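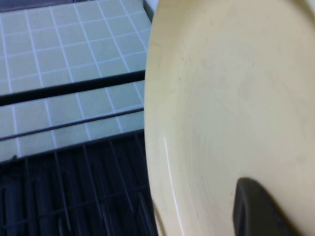
Yellow plate, gripper finger, dish rack. Your coworkers, if you join us.

Help us find out why our robot drops plates (paid, part time, Tilthorpe)

Hi! I'm Perihan Kurtuluş and I run the bench tests at Flodeck. We're a small outfit that teaches robot arms to do kitchen chores, and for most of this year I was pretty pleased with how ours was doing. Then in September it let go of a plate on the way to the rack, and the plate landed on the foot of my colleague Wendelin Wallner. He was wearing canvas sneakers. He's fine now, but he limped for a good while and we all felt awful about it.

What bothers me most is that the arm didn't know. The log says the grip was good the whole way across. The finger sensor kept reporting a firm hold on a plate that was already on the floor, and the arm went right ahead and finished its move with nothing in its hand. I've read that log so many times I could recite it (please don't ask me to).

So we stopped everything and went back through the old runs, all 3,874 of them, and found 5 more where the reading and the plate didn't agree. Those were small slips and they'd been marked down as successes. That was my mistake, I was the one signing off on them, and I'd like to do it properly this time.

That's where you come in. I'm looking for two people to sit with the arm while it loads and unloads a rack, over and over, and write down what they see the plate doing without looking at the sensor screen first. Then we lay your notes next to the machine's version and see where they part ways.

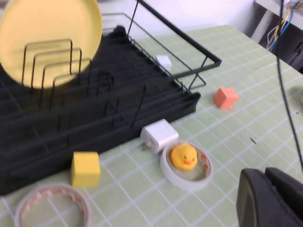 We use the same kind of clutter you'd get on anybody's counter, more or less, and I move it between runs so the arm can't get too comfortable. You'd be helping me with that too. Part of the job is just resetting: plate back to the start, small stuff shuffled, step behind the line, call out "clear," go again. It's repetitive! I like it, I put the radio on, but if you need a lot of variety in your day you might go a little nuts.

What changed after the accident, in case you're wondering whether you'd be next: you don't stand within reach of the arm while it's powered, ever. There's a floor line now and a stop button on your side of it. Anybody can hit the stop for any reason and you won't get a speech about lost time. Closed-toe safety shoes are required and we buy them for you. Rakiya Oyewole looks after safety here, and she can shut down a session over my head (she has, and she was right).

You'd be a good fit if you can pay attention to a slow thing for a long time, write a plain sentence, and tell me when you think I've got it wrong. No engineering background needed. One of our best observers so far, Yabsira Mekonnen, came to us from a bakery. You do need to be 18 or older, and okay with lifting a box of dishes and being on your feet.
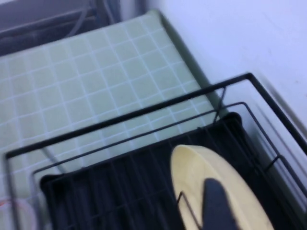 Finger on the plate at the rack.

Hours are 15 a week, mornings or afternoons, and we can work around classes or school pickup. Pay is hourly, the same rate for both people, and Eylül Ateş in our office will tell you the number on the first call so you don't waste your time. Training is paid as well. I'd expect the work to run through the winter, maybe longer if the fault turns out to be as sneaky as I think it is.

To apply, send Eylül a short note by October 6, 2024. Skip the formal cover letter. Tell us when you're free, your shoe size, and about a time you noticed something that other people had missed. If you'd like to come by and watch a session before you decide, say so in the note and we'll set one up.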